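Frequently Asked Questions: The Siege of Skorau novels

Is the siege a real event?

Yes, in the sense that a town called Skorau was surrounded by an army and eventually let it in. Most of what the novels do with it is guesswork. The only account by anyone who claims to have been inside the walls was copied out long after he died, by a monastery that had reasons to make the defenders look good.

How many people defended the walls?

The jacket of book one says 3000. I'd be careful with that. The same chronicle gives 3000 for the defenders, the attackers and the sheep lost in the flood, so I suspect it was the scribe's word for "a lot." Ottavio Parisi keeps the figure in the novels and at least lets one character laugh at it.

Did Captain Lozano exist?

A man by that name was paid for horse feed. That is the entire record. The duel, the missing ear and the speech at the gate all come from the novels, whatever the fan pages tell you.

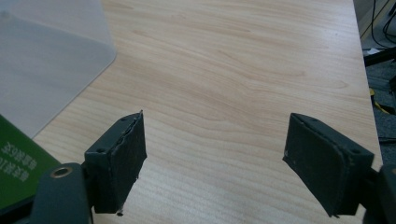

Do I need to read the books in order?

The publisher says each one stands alone. I don't believe it. Book three opens with a funeral, and if you haven't read book two you won't know who is in the coffin or why half the mourners are pleased. Start with book one and put up with the slow first 70 pages.

How many books are there?

There are 4 so far. A fifth has been "nearly finished" in every interview I've read. I'll add it to this page when I can hold a copy.

Which translation should I get?

Cor Wuyts did the first two and Ikechukwu Anozie took over after that. Wuyts gives the soldiers a sort of fake old English, with plenty of "thou," and I found it hard going. Anozie has them talk like tired men. Some readers hate the switch. I only wish he'd go back and redo the early ones.

Is the map at the front accurate?

The river is in the right place. The road from Trostano to Wevach is drawn as a straight line over a mountain, and in book two an army with wagons walks it in a single night. Try not to think about it - the author didn't.

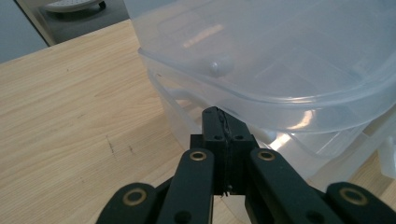 Storage container, with the table to the left.

Are the battle scenes too violent for a teenager?

Depends on the teenager. The fighting is fairly quick. The chapter in the field hospital, page 118 in the paperback, is the one I'd look at first before handing the book over.

Is there going to be a TV series?

It has been announced twice. No cast was named either time, and the second announcement used the same artwork as the first. Please stop emailing me about it.

Why are you so hard on books you obviously like?

I've read them all more than once, so yes, I like them. I just don't think a good story needs to be passed off as history. The afterword to book two is a bad offender here. It lists sources and then never says which scenes came from them.

I found a mistake on this page. Who do I tell?

Write to Robel Habte through the contact form, and include a page number and the edition. "Everyone knows" is not a source.

Last updated Monday, August 30, 2021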